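Tidy your cables before you tune your robot

I love cable ties. Anyone who has worked with me knows this, and they also know I keep a bag of the reusable ones in my coat, winter and summer. So when Siiri Rimkutė asked me to write something for the Trastside newsletter about looking after a humanoid, she probably guessed what she was going to get (sorry, Siiri!).

My view is this. Most of what we call robot trouble is room trouble. We spend weeks on the hands, we argue about grip force over lunch, and then we let the poor thing stand in a nest of black cable and wonder why the morning went badly. I've done it myself, plenty of times. In January I lost 2 whole days to a wrist fault that was really a connector being tugged every time the base turned a bit to the left. I had the wrist apart on the bench before I thought to look at the floor!
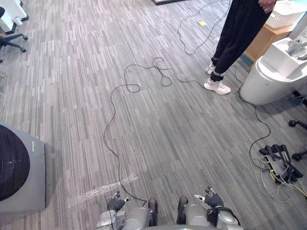

The trouble with a cable is that it belongs to no department. The hand people look after the hands, the software people look after the software, and the long black thing running across the carpet was put down by someone in a hurry who meant to come back and tape it. I'd like it to be on the setup sheet, first line, before power. Where does it start, where does it end, and can a person with their mind on something else walk across it? If you can't answer the last one, move it.

People tell me this is fussy. Adomaitis, who build our test rooms, once quoted me for overhead cable runs and I was told by my own side that it was a lot of money for hooks. Well, yes, it was. But we worked out that we were losing roughly 11 hours a month to pulled plugs and restarts, and hooks started to look cheap after that. We still haven't got them in every room, mind you, and I bring it up at every meeting.

The same goes for the bits the robot is meant to work with. The Nodier bathroom job is a good one for this, with its towel bar and mirror and basin, all of it proper fittings on a proper wall. Everybody wants to talk about the fingers and the cloth. I want to talk about whether the bar is screwed on tight, and whether the towel has been hung the same way as last time (or differently on purpose, and written down).

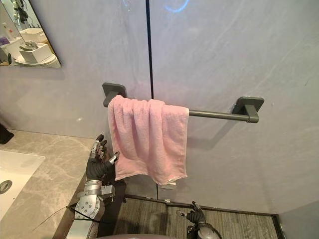

Dzintra Luik

A towel is a horrible thing to be fair about, by the way. It's soft, it bunches, it never hangs the same way twice, and if you change gloves on the hand in the same week as you change towels you have learnt nothing at all. One change at a time, please. At Zerkar we had a rule that whoever swapped a glove also wrote the date inside the cuff in marker, and I still think it's the best rule I ever worked under. It took a few seconds and it settled a great many rows.

I also think the person who sets up the room should be the one who packs it away. You are so much kinder with a cable when you know you'll be the one untangling it at six o'clock! We tried splitting the two jobs for 3 months and the drawers were a disgrace.

So there's my plea. Look down before you look at the screen, walk the floor once with nothing in your hands, and buy the good ties, the ones that open again. Mine are in the left pocket if you need one.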